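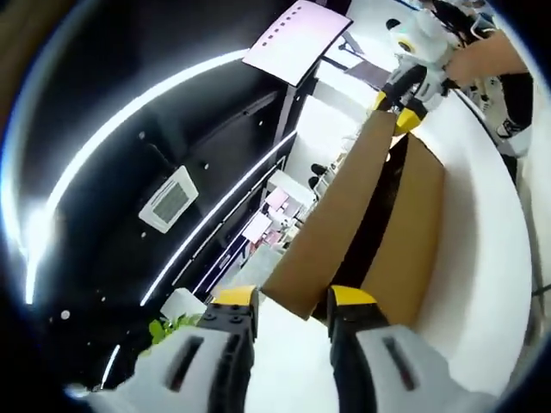

2018-06-05. Trial unit from Zellen, continued. The loan agreement calls it the "Baluyot two-hand capture kit" and the price sheet calls it something longer. Unpacked in May, put off twice, and now we have to tell purchasing whether we want to keep it or send it back before the loan runs out. The quote is 2132 per pair, software seat extra, spare tips extra, phone support included if you can stand the hold music. Started with the long carton, one gripper on each end, because the brochure makes a point of long parts and I wanted to be fair to the brochure. Parallel fingers on cardboard are fine as long as both people agree on where level is. A long carton makes every disagreement visible. The yellow tips press on a small patch of a big flat side, so the hand feels the box wanting to turn well before the software has any opinion on it. The brochure has a sentence on "effortless bimanual coordination" that I have underlined in pencil.

Trigger feel: good. Better than the Celasthorpe pair we had last year, which had a dead spot halfway through the pull and a spring that pinged. Weight is okay for the first part of a session. Forearm starts complaining after that. Celasthorpe was lighter, to give it its due, and also came with a case that closed.

Calibration takes 31 seconds if you do it in the order printed on the card. The order printed in the manual is different and takes until you go and find the card. Taped the card to the inside of the cabinet door. Please leave it there.

Moved on to open cartons on the long table. Idea was to go through whatever flat-sided stuff was lying about and see which surfaces the jaws like. 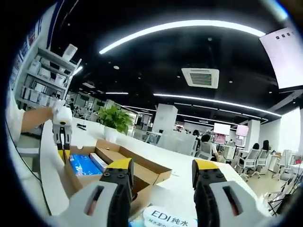 Open carton, soft blue pack and slim white box inside. Pure water wipes at the near end.

Notes on soft packs, mostly to myself. Shiny plastic film creases under the tips and the width reading wanders while it settles. Don't log the width on first contact, wait a beat. Slim boxes want to be taken across the narrow side, and if they lean on something you have to decide which finger goes in behind. I kept deciding wrong. Short approach from above is easier on the wrist than coming in low over the carton wall, whatever the training video says.

Session file is up to 338 clips. The viewer drops the left-hand track if you rename a clip while it is still writing, so don't. Reported to Zellen. They answered the same day with a link to the manual (the page with the wrong order on it).

Also tried the carton wall as a target. Wasn't in the plan, but the spec sheet has a line on thin stock and it seemed rude to ignore it.
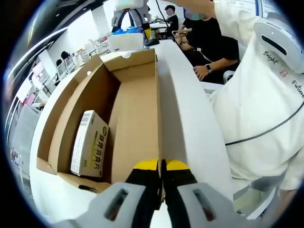
Closing on the carton wall. 健胃消食片 packet inside, to the left.

For those who don't read it, the packet says stomach-and-digestion tablets, which felt about right for this stage of a product review. Small printed cartons like that are the nicest things to practice on: stiff, square, plenty of print for the tracker to hang on to. Corrugated wall is the opposite, plain tan everywhere. It's also springy at the top and stiff lower down, so write down how deep you went or the force numbers mean nothing.

Cable management is the weak spot. The supplied clips are too small for the supplied cable — same bag, same part list, somebody must have noticed. Ordered 2 packs of the bigger ones from Nulemside out of our own budget.

Where I am on it so far: hardware yes, software grudgingly, manual no. Would want the spare tips thrown in at that price.

To do
- ask Zellen if the trigger can be swapped for left-handers
- repeat long carton with the Celasthorpe pair, same two people
- width drift on film, get proper numbers
- find out who has the short hex key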